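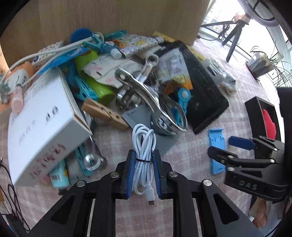
Jodum – Kramhaufen auf Tischdecken
README, zuletzt ergänzt im November

Inhalt
Jodum sammelt Aufnahmen vom Aufräumen gemischter Haushaltshaufen: Kabel, Schachteln, Clips, Fläschchen, angebrochene Packungen. 39 Haufen, 326 Durchgänge, aufgenommen in Wohnungen in Grurberg und Claratville.

Was wir unter „aufgeräumt“ verstehen
Schwierige Frage. Die erste Anleitung verlangte, jedes Ding „an seinen Platz“ zu legen. Die meisten Dinge in so einem Haufen haben keinen, sonst lägen sie nicht dort. Jetzt gilt ein Gegenstand als erledigt, wenn er einzeln liegt und einer der 7 Klassen zugeordnet ist. Ob das Ordnung ist, darf man bezweifeln.

Kabel
Gebündelte und lose Kabel laufen unter derselben Klasse. Tuva Myklebust wollte sie trennen, ich halte die Grenze für willkürlich: Ein Binder um die Mitte sagt nichts darüber, ob die Enden frei sind.

Bekannte Schwächen
Klasse „Sonstiges“ ist viel zu groß.
Verpackungen werden nach dem Aufdruck benannt, der Inhalt wurde nie geprüft.
5 Haufen sind doppelt erfasst (Liste bei Mohammed-Awal Dankwa).
Gemusterte Decken sind überrepräsentiert. Von Ergebnissen auf glatten Tischen würde ich nichts ableiten.

Nicht geeignet für
Aussagen darüber, wie Haushalte wirklich aussehen. Ein Teil der Haufen wurde eigens zusammengeschoben.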